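Teston Toy Lending Room Opens Its Sorting Table to Families This March

TESTON — After a long winter of shelving, labeling and more than a few cups of tea, the Cunenance Toy Lending Room is delighted to announce that its sorting table will be open to families every Wednesday afternoon in March, with small toys, blocks and odd little pieces of every color waiting to be put back where they belong.

The lending room, which has been sharing playthings with the households of Teston and nearby Talau for 12 years now, has always had a soft spot for the small stuff. Big toys are easy to look after, as anyone who has ever tried to lose a rocking horse will know, but it is the cubes and stars and balls that travel home in coat pockets and come back weeks later in a paper bag with a kind note. The collection currently holds 2,026 small pieces, and 1,266 of them went out on loan at least once last year, a number that made everyone on the staff very happy indeed (and kept them very busy!).

"We used to do all the sorting after closing, with the door locked and the radio on, and children would press their noses to the glass wanting to know what we were up to," said Zuzana Kováčik, who manages the lending room. "It seemed such a shame to keep the nicest job in the building to ourselves. A plain white table, a bowl and a handful of bright pieces, and you have an afternoon's entertainment right there."

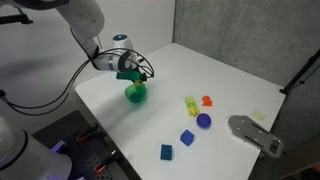 Families who come along will find that the sorting goes at a very gentle pace. Pieces are spread out on the table a few at a time, so that even the youngest visitors can see each one clearly and take as long as they like deciding. Some children sort by color and some by shape, and there is usually one who has a system that makes perfect sense to that child and to no grown-up present. All of these are welcome. Once a set is complete it goes into its own bag with a picture card tucked inside, and from there to the shelves, ready for the next borrower.

Abundio Cervantes, who looks after the collection, has been putting together the starter sets for the new sessions and has chosen them with a good deal of care. Each one mixes simple blocks with a few shapes that are harder to place.

"If you give a child nothing but cubes, you'll have a tidy pile in a minute and a bored child in two," Cervantes said. "Put a star in there, or something round that wants to roll away, and now there is something to talk about. I've had wonderful conversations with four-year-olds about whether a star can live with the blocks or needs a place of its own. I still haven't made up my mind."

The sessions will run from 3:30 p.m. until 5 p.m., and there is room for six families at a time around the table, so a quick call or a word at the front desk beforehand would be much appreciated. There is no charge for members of the lending room, and families who have not yet joined are very welcome to come once as guests and see how they like it.

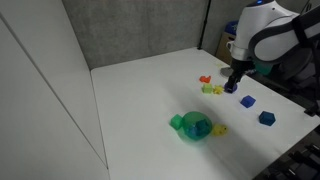
Visitors are also warmly invited to bring along any small toys of their own that have been outgrown and are looking for a new home. Little animals, building blocks and loose pieces from sets that are no longer complete are all gratefully accepted, provided they are clean and unbroken. Anything with a battery should stay at home for now, please, and very tiny parts are best kept back as well, as toddlers are frequent guests at the table.

Parents who have tried the sessions in their early form have been generous with their praise. Afshin Farahani, whose twin daughters came to one of the first afternoons, said the habit has followed the family home.

"They sorted the whole kitchen drawer that same evening," Farahani said. "I can't find the can opener, but the spoons look marvelous."

To reserve a place or to ask about donating toys, please stop by the front desk during opening hours and ask for Ryota Yokoyama.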